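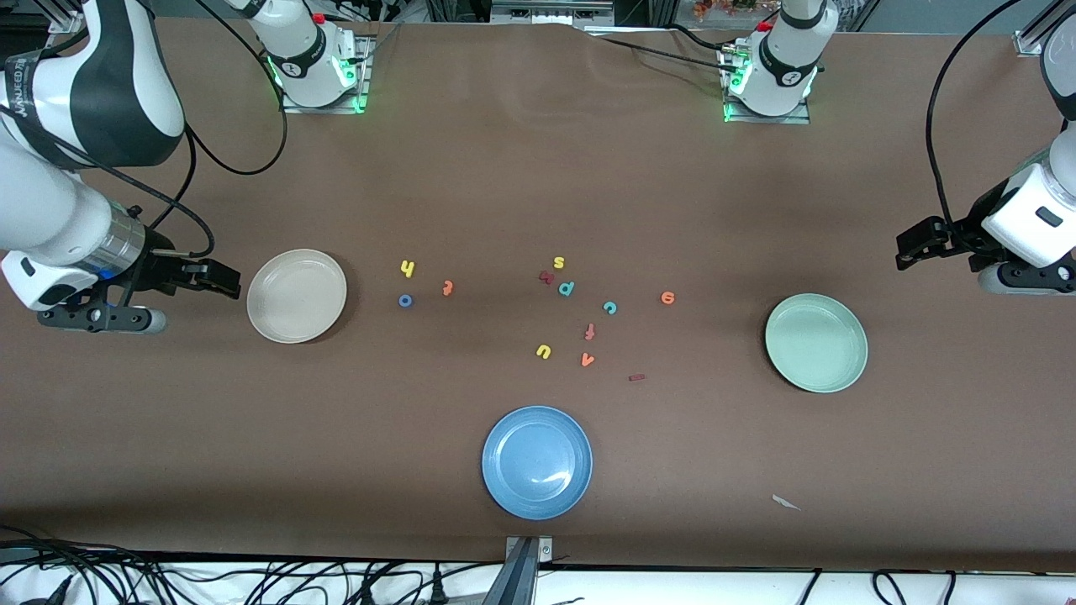

본 보고서는 Fernura 로봇 실습동 공개 행사에서 참관한 양팔 조작 시연을 정리하고, 이를 우리 조의 학기 과제인 분류 작업 셀 설계에 어떻게 반영할지 검토한 것이다. 참관일은 2023년 6월 28일이며, 시연 설명은 Pallavi Rawat 연구원이, 질의응답은 Traian Gavrilă 연구원이 맡았다. 시연 과제의 명칭은 Kestisis로, 작업대 위의 작은 물체를 색상 기준에 따라 접시로 옮기는 것이다. 작업대에는 갈색 종이가 깔려 있고 크림색, 연녹색, 하늘색 접시가 한 개씩 놓이며, 물체로는 여러 색의 폼 글자 조각을 쓴다. 조각은 접시 사이 중앙부에 흩어진 상태로 제시되고, 두 팔의 베이스는 작업대의 먼 쪽 가장자리에 좌우로 나뉘어 고정되어 있다.

1. 참관 목적

우리 조의 설계안은 단일 팔과 컨베이어를 전제로 작성되어 있었다. 3월 중간 발표에서 작업 영역이 좁고 물체 자세가 일정하다는 가정이 지나치다는 지적을 받았고, 이에 따라 물체가 임의의 자세로 놓이는 조건에서 실제 장비가 어떤 순서로 동작하는지 확인할 필요가 있었다. 확인 항목은 팔 사이의 작업 영역 분할, 파지 순서의 결정 방식, 파지 실패 시의 복구 절차로 정하였다.

2. 시스템 구성

설명에 따르면 제어 소프트웨어는 Prata라는 내부 명칭의 작업 계획기와 하위 궤적 제어기로 나뉜다. 작업 계획기는 영상에서 물체의 위치와 색상을 추정하고, 물체마다 담당 팔과 목표 접시를 할당한다. 궤적 제어기는 할당 결과를 받아 각 팔의 경로를 생성하며, 두 경로의 최소 이격 거리가 기준값보다 작아지면 우선순위가 낮은 팔을 대기시킨다.

그리퍼는 양쪽 모두 검은색 조가 달린 집게형이다. 손목으로 이어지는 케이블은 팔 외부로 여유를 두고 배선되어 있었다. 케이블이 팔 바깥에 고리 모양으로 남으면 손목 회전 범위에 제약이 생길 수 있으므로, 우리 설계에서는 배선 경로를 관절 한계와 함께 검토해야 한다. 베이스 하단에는 녹색 LED가 점등되어 있었고 상부에는 작은 적색 버튼이 있었다. 버튼의 기능은 따로 질문하지 못하였다.

3. 시연 절차

시연은 다음 순서로 진행되었다.

가. 운영자가 글자 조각을 작업대 중앙에 흩어 놓는다.
나. 두 팔이 대기 자세로 이동하고 계획기가 초기 영상을 취득한다.
다. 계획기가 첫 할당을 계산하고 해당 팔이 접근을 시작한다.
라. 파지 후 목표 접시 상부로 이동하여 조각을 놓는다.
마. 영상을 다시 취득하고 남은 조각에 대하여 다~라를 반복한다.

한 차례 이동이 끝날 때마다 영상을 다시 취득하는 점이 우리 설계안과 다르다. 우리 안은 초기 영상 한 장으로 전체 순서를 고정하였다. Gavrilă 연구원은 폼 조각이 가벼워 인접 조각을 집을 때 쉽게 밀리므로 초기 위치를 끝까지 신뢰할 수 없다고 설명하였다.

4. 관찰 내용

4.1 작업 영역 분할
좌우 팔의 담당 영역은 고정된 경계선이 아니라 비용 함수로 정해진다. 비용은 이동 거리, 손목 회전량, 상대 팔과의 간섭 가능성을 합산한 값이다. 중앙부 조각은 어느 팔에나 할당될 수 있으며, 이 구간에서 한쪽 팔이 대기하는 경우가 관찰되었다.

4.2 파지 자세
글자 형상은 파지점 선정에 직접 영향을 준다. "c"나 "u"처럼 한쪽이 열린 글자는 획 하나를 집을 수 있으나, 작은 "o"는 외곽 전체를 잡아야 한다. 조각의 두께가 얇아 조의 하강 높이 오차가 크면 종이 면과 접촉한다. 작업대를 덮은 종이에는 옅은 주름이 있었으므로 바닥면을 완전한 평면으로 가정하는 것은 적절하지 않다고 판단하였다.

4.3 조명의 영향
하늘색 접시의 테두리에 밝은 반사광이 나타났다. 색상 임계값만으로 접시를 검출할 경우 이 부분이 누락될 가능성이 있다. Rawat 연구원의 설명으로는 계획기가 접시의 윤곽을 타원으로 근사하여 일부가 누락되어도 중심을 추정한다. 우리 조는 동일한 방법을 모의 영상에 적용해 볼 예정이다.

4.4 실패 복구
파지 실패는 조의 닫힘 폭으로 판정한다. 닫힘 폭이 기준 이하이면 빈 파지로 간주하고 팔을 후퇴시킨 뒤 영상을 다시 취득한다. 동일 조각에서 2회 연속 실패하면 해당 조각을 후순위로 보낸다. 현장에서 얻은 로그 사본에는 이동 시도 962건이 기록되어 있었으며, 실패 원인의 분류 항목은 비어 있어 원인별 비율은 산출하지 못하였다.

5. 설계안 반영 사항

첫째, 영상 취득 시점을 작업 시작 시 1회에서 매 이동 종료 시로 변경한다. 이에 따른 사이클 시간 증가는 Gurkano 시뮬레이터에서 평가한다. 기존 안의 모의 실험은 700회 수행하였으므로 변경안도 같은 횟수로 수행하여 비교한다.

둘째, 조의 하강 높이를 고정값으로 두지 않고 접촉 감지 후 후퇴하는 방식으로 바꾼다. 이 변경에는 전류 측정값의 필터링이 필요하며, 필터 지연이 접촉력에 미치는 영향은 아직 계산하지 않았다.

셋째, 양팔 구성은 채택하지 않는다. 과제의 물체 수와 예산을 고려하면 단일 팔로 요구 조건을 만족할 수 있다. 다만 비용 함수 중 손목 회전량 항목은 단일 팔의 파지 순서 결정에도 사용할 수 있으므로 계획기에 추가한다.

6. 한계

참관 시간이 짧아 같은 초기 배치에서의 반복 시연은 확인하지 못하였다. 계획기의 색상 모델과 경로 이격 기준값도 공개되지 않았다. 4.1의 비용 함수 항목은 구두 설명을 기록한 것으로 가중치는 알 수 없다. 변경안의 모의 실험 결과와 접촉 감지 필터의 설계값은 최종 보고서 부록에 수록한다.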